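2nd July

Gripper comparison, small gear pick. Bench 2, gray cloth down, lights as they were for the connector runs.

Aim for this round: decide whether we keep the red printed fingers with the grit pads or go back to the Hofstetter parallel set with the silicone tips. Task is the same for both. Pick up the loose white gear from the cloth, carry it to the plate, set it down by the other three. I am only scoring the pick today. Placement gets its own entry once the arm offsets are sorted out.

Arm is the Cornero, controller is the Dullau box with last week's firmware. Did not update it. Speed limited to 40 percent for approach, 8 percent for the last bit down to the cloth. Grip force left at the default for both sets so we have something to compare. Getachew Habte ran the teleop for the first half, I did the second.

Silicone tips first, 32 tries. Gear slides out sideways when the tips meet it above the middle of the teeth. If they meet it low it holds well, but low means the tips drag on the cloth and pull it along. Had to re-flatten the cloth several times. Missed picks: 8. All but one were the sideways slip.

Then swapped to the red fingers. Swap took longer than it should, the left mounting screw is nearly stripped. Need a new one before anybody does this again.

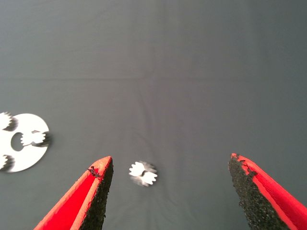

Wrist camera focus is still set for the larger parts. The gear goes soft once the fingers are down near it, and Getachew was steering by the gap between the pads more than by the gear itself. Exposure is OK. I would not touch it, white parts on gray read fine at this setting. Focus needs to come in closer, or we move the camera mount back a notch and lose some detail on the pads.

Red fingers, also 32 tries. Missed 2. Both were approaches where the gear ended up outside the jaws, so I put those down to steering and not to the grip. No sideways slip at all. The grit bites on the teeth even when contact is high. Pointed tips also catch the cloth less than the silicone ones do.

Against the red fingers: the tips are chipped. Right one is ragged where the red meets the black, left one has a notch near the point. It did not matter for the gear. It might for anything thinner, and I don't want to find grit in the Codville parts when we get to those. Reprint the pair with a blunter tip, same pad material.

Release was slower with the grit. Gear hangs on one pad for a moment when the jaws open. Didn't time it. Should be timed when we do placement.

To do:
Order mounting screws.
Reprint fingers, blunt tip, Getachew has the file.
Refocus wrist camera, then repeat the red set with the same cloth.
Tape the cloth at the corners. The ripples shift the gear height and I can't separate that from the approach error in the logs.

Keeping the red fingers on for now.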